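Notebook, Gridberg summer robotics club
2021-08-09

Long afternoon, lots to write down before I forget it. Goal for this week is still the handover task: one arm picks up the screwdriver, passes it to the other, the other one drops it in the blue tray. It sounds so simple when you say it to parents at open evening! We have until the Basel meet to get it reliable and we are a good way off.

Started with the left arm because it was sulking again at power-up. Jitendra Pandey had already pulled the servo log from last time and it showed the wrist joint dropping off the bus every so often, so we reseated the connector and the dropouts went away. (Note to whoever opens this next: the connector clicks twice. If you only heard one click it isn't in.) I'd like to zip-tie that cable properly but I want to see the full range of motion first, otherwise we'll just be cutting the tie off again.

Then recalibrated both arms. I moved each one by hand to the zero pose, saved, power cycled, checked. The right arm came back fine. The left came back with the gripper a bit rotated, so I did it over and the second try held. Old offsets are saved in the Cattaneo folder in case I've made things worse.

After that we got going on demos. The kids take turns on the leader arms and I do the resets, which means putting the tray down at a new angle every time and the screwdriver somewhere new too. We agreed the tray stays on the right-hand side for now. I know, I know, it makes the thing less general, but last week we let it wander all over and the policy learned to hover in the middle and do nothing at all.
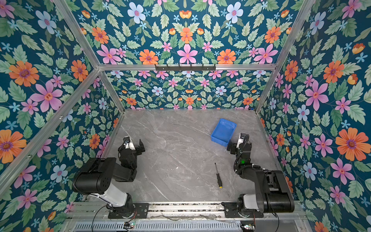
Got 40 clean episodes before the snack break, which brings the set to 188. I threw out 9 where the driver let go too early or the grippers knocked into each other. The early-release ones are all the same mistake: the receiving gripper is closed on the shaft, the person relaxes, the other hand opens, and the shaft is so thin that it just swivels and falls. We had much better luck when the left gripper took it low on the handle and offered the shaft end well out past the fingers. I'm making that the house rule. Please nobody get creative with it until we have a model that works.

Someone asked whether we could swap in a fatter screwdriver and I was tempted! But the Zonden task sheet says hand tool, and the students voted to keep this one, so we keep it. A wrap of tape on the shaft is my backup plan. I haven't decided if that counts as cheating. Will ask at the meet.

Also argued a bit over the wallpaper. Jitendra thinks the big flowers will confuse the vision side, and I think a busy background is fine as long as it never changes, and we could both go on about this all day. We settled on a test: same training run, one with full images, one cropped down to the table, see which does better. He's setting up the crop tonight.

Training run: kicked off a short one on the older episodes while we cleaned up, just to check the pipeline after the update. It crashed at step 956 with a shape mismatch. That was me, I'd left the wrong image size in the config. Fixed and restarted, and the loss was going down when I left. I won't read anything into it yet.

To do:
- wipe the table, there are smudges near the middle
- get the debris out of the grooves in the front rail before something ends up in a motor
- find out what the thin bit of loose wire along the rail belongs to, and don't pull it until we know
- label the driver stations left and right, we mixed them up twice
- write up the handle-grip rule on the whiteboard
- ask about a spare servo for the left wrist

Next session I want the youngest group on the leader arms first, while they're fresh. They're slower than the older kids but much smoother, and their episodes replay really nicely. Bring more snacks too, we ran out.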